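Search the help pages Go
Farnness Planner: Frequently Asked Questions
Updated 10 June 2026

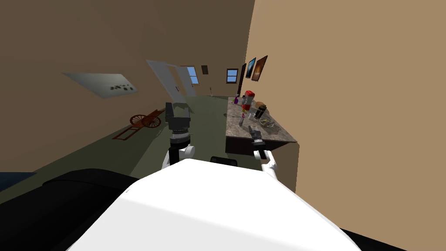 What does Farnness do?
It plans arm motion for two-armed mobile robots. You give it a target pose for one gripper or both, and it returns a timed path that avoids the robot's own body and anything in the world model.

Do I need a real robot to try it?
No. The installer includes the Clilletmont kitchen, a simulated room with a stocked counter. Most users tune their settings there first.

Why does planning fail near the counter edge?
Usually the collision margin is too wide. The default is 31 mm. Lower it in the scene file and reload.

Can it handle clear glass?
In simulation, yes, as object shapes come straight from the scene. On hardware it depends on your depth sensor. Add glasses and bowls by hand if they go missing from the map.

How long does a plan take?
The time limit is 300 ms per arm. If no path is found, the planner retries 2 times and then returns error 17.

Which controllers are supported?
Adomaitis and Fletcombe. The Fletcombe driver has been included since the January release. Older versions need the separate plug-in.

Contact support | © 2026 Farnness | Back to top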